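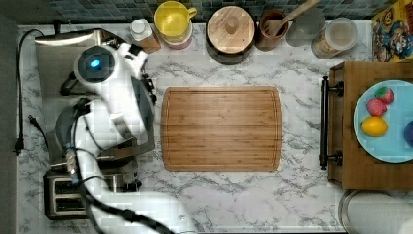 4. Small appliances on the worktop

Most kitchen guides tell you to keep the mixer and the toaster together and call it a baking station. We have our doubts. The usual result is two appliances sharing one patch of counter and a tangle of flex that gets longer every year. In a kitchen with a marbled top and a tiled splashback, the stand mixer and the steel toaster end up at the same end, and a black plug lies near the edge of the counter with a second small one slightly to its right. That is a common enough arrangement, and this section deals with it: where the appliances stand, where the flexes go and what may stay at the back.

The steps apply to any worktop fitted from the Resix or Tritamow ranges. Owners of the older Mansour top should read the note after step 6 first.

4.1 Before you start

Switch off at the wall and pull out every plug. Let the toaster cool completely. You will need a dry cloth, a tape measure and the Rokero flex clips from the fittings bag. The bag holds 22 clips. You won't want that many, whatever the leaflet inside it says.

4.2 Placing the mixer and toaster

1. Clear the end of the worktop nearest the socket. Clear it fully, including the crumbs.

2. Stand the mixer in place and raise the head as far as it goes. If it touches a wall cupboard, bring the mixer forward or choose another spot. Lowering the head "just this once" to get the bowl out is how cupboard doors get chipped.

3. Leave a gap of 19 cm between the mixer and the toaster. The toaster must not stand under a cupboard, a shelf or a roller blind.

4. Turn the toaster so the slots can be reached without leaning across the mixer. Either direction will do. We have seen it claimed that toasters brown more evenly side-on to the wall, and we can find no reason to believe it.

5. Run each flex along the back of the worktop by the shortest route to the socket. Fix a clip every 34 cm. Spare length goes behind the appliance, in a loose loop.

6. When an appliance is not in use, unplug it and lay the plug at the back of the counter.

Note: the clips will not stick to the Mansour top, which has a waxed finish. Stick them to the tiles instead, on the face of a tile and clear of the grout. On very small tiles the pad will bridge a joint and may lift after a few weeks. Expect to replace it.

CAUTION: Never leave a flex or plug hanging over the front or side of the worktop. A stand mixer is heavy enough to do real harm if it is pulled down.

CAUTION: Do not wind the flex round the toaster while it is warm.

4.3 The back row

7. Decide what you use every day. A lidded canister and a pot for wooden spoons earn their space in most kitchens. A cup balanced on another container generally doesn't, and it will be the first thing knocked over when you reach past it.

8. Stand bottles upright with the cap tight. A bottle on its side will roll, and some caps are not as leakproof as the label suggests.

9. Keep spoon handles clear of the toaster. Long ones lean further than you think – check from the side.

10. Wipe the splashback before putting things back. Use warm water and a little washing-up liquid. Tile sprays are sold for this job and do it no better in our view.

4.4 If it doesn't work

Mixer creeps along the worktop on high speed: wipe its feet and the surface beneath. If it still moves, use a lower speed. The anti-slip mat (part 562) is offered as a cure, but it slowed the creeping in our kitchen and did not stop it.

Clips come away: the surface was greasy or damp. Clean, dry and use a fresh clip. Pressing the old one back on rarely lasts.

No room left to work: put the toaster in a cupboard once it is cold.

Section revised May 15, 2023 by Keegan Chan. Replaces the January sheet, which gave the clip spacing wrongly.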